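Badico round wood coasters, long-term review: fine until you use them

Posted in Table & Counter. 11 comments.

I bought the Badico coasters in July because the old cork ones had started to smell like a basement. They cost more than I wanted to pay for slices of wood, and the listing had 537 reviews, nearly all of them five stars and nearly all of them written the week the box arrived. "Beautiful color." "Look great on my counter." Sure. Everything looks great the day it comes out of the box. I wanted to hear from someone who had put wet mugs on them for half a year, and I couldn't find that person, so I'm writing the review I was looking for.

The claims first. Badico says the finish is "heat safe and moisture resistant," with no temperature given and no word on how long either one is supposed to last. The card in the box tells you to wipe with a damp cloth and avoid soaking. It also tells you not to use them under hot cookware, and I'd call that a big thing to leave off the product page when the same page calls them "coasters and trivets."

For the first couple of months I had no complaints. They're thick, they have some weight, and they don't stick to the bottom of a mug and then drop off over your lap, as the thin cork ones love to do. My sister-in-law, Joanne Mapplebeck, asked where I got them and ordered her own before I could talk her into waiting.

Then the coating started to go. It began as a dull ring where my coffee sits every morning. The ring turned into a rough spot, the rough spot caught on the dishcloth, and after that it came away in flakes. I never soaked them. I did set a hot pan on one, once, and I'm willing to take the blame for that one. But I use them in rotation, and it's the coffee coaster that looks worst.

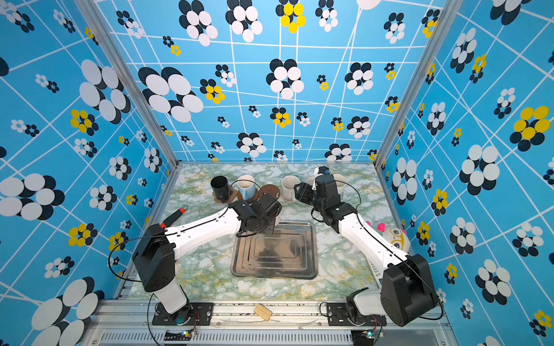
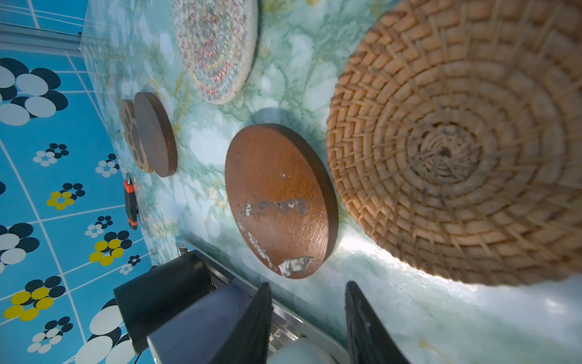
I wrote to the company at the four-month mark. They answered in two days, politely, and told me that "some change in the surface is natural with real wood." I wrote back that I had no problem with the wood, only with the stuff they'd painted on it. That reply took longer and came with a discount code, which I have not used. If they had offered to swap one coaster I would have said so in this review and probably added a star.

A few words on the alternatives, as people always ask.

Cork: cheap, light, does the job. It stains and it crumbles at the rim, and if you leave it damp you'll know about it. I still keep a couple around. Nobody gets upset about a stained cork coaster, and I think that counts for something.

Woven mats: better than I expected for a serving dish, poor for a mug. The surface is uneven enough that a narrow cup can tip a little. Crumbs get down into the weave and stay there, and the middle gets grubby first. You can brush it, but I've never got one back to the way it looked in the store.

Coiled rope or fabric trivets: I was ready to dislike these. They look like something from a craft fair table. But there's no coating to peel, they don't scratch the counter, and a mug stays put. They do soak up spills, so you have to let them dry out properly.

Cutout wood trivets: pretty, and I like a scalloped edge as much as anyone. Too many holes for a coaster, though. A drip goes straight through to the counter, and then what was the point?

I also looked at the Triltora set, which is a similar round shape and has 1133 reviews, and the pattern there is just the same – a flood of first-week praise and a few grumpy people further down talking about peeling. Scroll to the grumpy people. They're the ones who used the thing.

Could you sand the Badico ones back and oil them? Probably. I may try it this winter with one of the bad ones. I'd also point out that if I wanted a woodworking project I would have bought a board and a saw and saved some money.

Who should buy them: someone who wants a nice-looking coaster for cold glasses in a room where people don't spill much. Who shouldn't: anyone with a coffee habit, or anyone who believes the word "trivet" on the product page.

Two stars out of five. One is for the weight and the other is for the color, which I did like. I'll update this if the sanding goes well. Please don't send me links to slate coasters, I've had slate, and I can still hear it scraping.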